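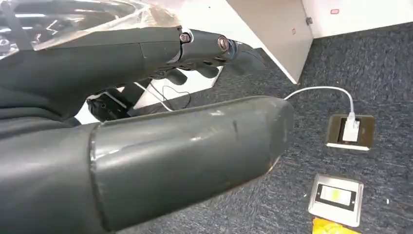
Why ask people who they think will win, when we could ask who they plan to vote for?

A person asked about their own vote reports on one voter. A person asked about the likely winner reports, with some noise, on everyone they have talked to lately, and the two questions can give different forecasts from the same sample.

4.2 Expectations and intentions in the Vorkow runoff

We put both questions to 1,048 registered voters in Vorkow in the final 14 days before the July mayoral runoff. Of these, 935 answered both. The remainder answered one, hung up, or wished to discuss parking. Parking was not coded, a decision we came to regret when it proved to be the only topic on which supporters of the two candidates agreed.

The intention question favored the incumbent by a narrow margin. The expectation question favored him by a very wide one. This is the usual pattern when an incumbent has been in office long enough that voters regard him as a kind of weather. Respondents who planned to vote against him were nearly as sure of his victory as his own supporters were, and a fair number sounded more sure, having had longer to think about it.

Figure 3. A dark gray humanoid robotic hand with its fingers curled open.
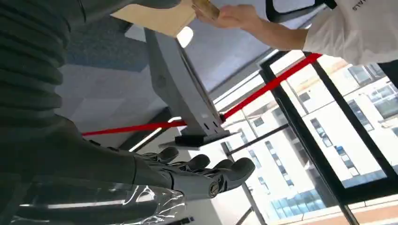 The undecided group deserves a closer look. It held 146 respondents, most of whom had no trouble naming a winner while declining to say whether they would help produce one. Standard practice is to split such people in proportion to the decided vote. We tried this, and we also tried assigning each of them to the candidate they expected to win. The second method moved the forecast further toward the incumbent and made it worse. The challenger won.

It would be pleasant to report that one of our measures saw this coming. Neither did, though the intention question was wrong in a more modest way. Natanael Rangel, who ran the fieldwork in the river districts, had noted early on that people there answered the expectation question very quickly and the intention question very slowly. We had treated the slow answers as a fault in the phone line. Response time is now recorded in all our surveys, some months after it would have been useful.
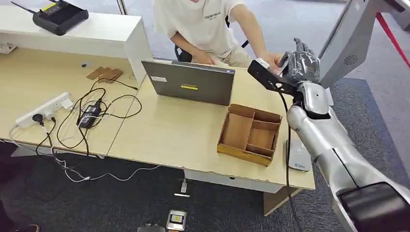 A second difficulty is where expectations come from. In Vorkow, most respondents who gave a source for their belief named the Lestivance poll, published a week before our fieldwork began and discussed on local radio at a length its sample size did not invite. To that extent our expectation question was measuring someone else's survey, at considerable cost to our funder. Respondents who had not heard of the Lestivance poll expected a closer race, but they were few and mostly young, and we would not hang much on them.

The Funurar by-election offers a partial check. No poll was published there before voting, so expectations had to be formed the old way, from neighbors and yard signs. Here the expectation question did better than the intention question and named the right winner. One contest is thin evidence, and the winning candidate was also the only one with yard signs. We return to the effect of published polls in Section 5, where the two contests are compared by age group and by how closely respondents said they followed the news.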